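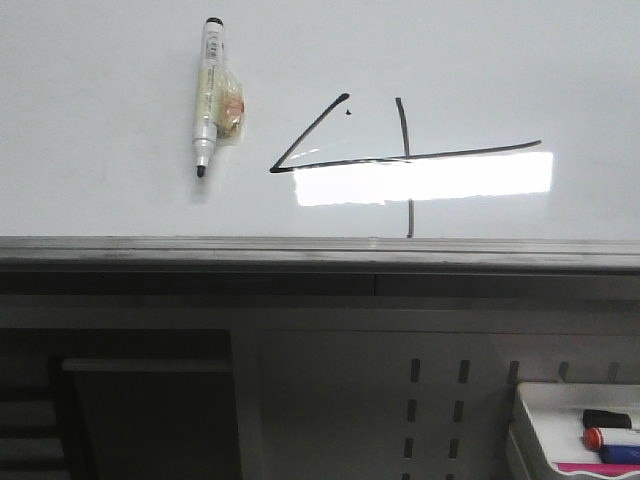
What is the best way to remove dry marker from the glossy board?
Wipe first with the dry felt, then with a damp cloth and one small drop of dish soap, then with clean water, and dry it with paper towel. Alcohol only for the stubborn lines, and never on the aluminum edge.

Notebook, whiteboard corner, March, started 9:40 in the morning

I write this question and answer at the top of the entry, as the colleagues at Gonanora ask it to me each time I visit their workshop. The longer notes follow.

Purpose of the day: decide which markers we order for the coming term, and decide if the big glossy board stays or goes to the Sosum room. I have the old Plurkov markers (box number 629) and the new Gumede ones. Both are black. I did not try colours, it is for another day.

Writing. On a glossy surface the long strokes are the difficult ones. A short stroke looks good with nearly any marker. With a long horizontal one I look at three places: the beginning, the middle and the last few centimetres, where the hand likes to lift too early and makes a little hook. A numeral 4 is a useful test figure, I recommend it to everybody. It has a diagonal, a horizontal and a vertical which crosses, so old ink meets new ink at one point. If the marker is bad, the crossing goes grey and the second stroke pulls up the first.

Small dots. They come when the tip touches the board before the writer is ready. I don't count them as a fault of the marker. Please wipe them with the finger corner of the felt and not with the sleeve.

Light. The ceiling lights make strong rectangles on this board and one cannot read what is written inside them. From the chairs at the left it is worse. I measured the tilt of the stand with the small protractor: 22 degrees from the wall. I would like to try a bit less, but then the foot of the stand touches the radiator.
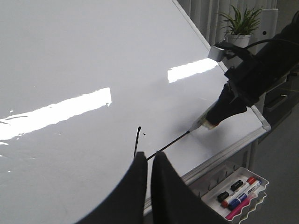 Erasing, afternoon

Dry felt only, after 43 minutes of waiting: the Gumede leaves a light shadow, the Plurkov leaves a little more, mostly at the crossing. With the damp cloth both are gone. I have also one square which I will leave for 96 hours, at the back side of the board, with a paper note so that the cleaning people will not wipe it.

Caps. Several Plurkov caps are cracked and do not click any more. I put these markers in the tray with the tip down, but it helps only for a short time. They should go in the bin when the new box is here.

To do
Order Gumede black, one box. Ask for the price of the refill ink also.
Buy new felt pads, the grey one is full of dust and makes more dirt than it takes.
Ask Sosum if they have a matte board to lend us, even a small one.
Move the stand away from the radiator and measure the tilt again.
Look at the square on the back side.

Opinion for the moment: the board can stay. The surface has no deep scratches that I can feel with the nail, and the reflections are a problem of the lamps, so I will write to the building office about a diffuser.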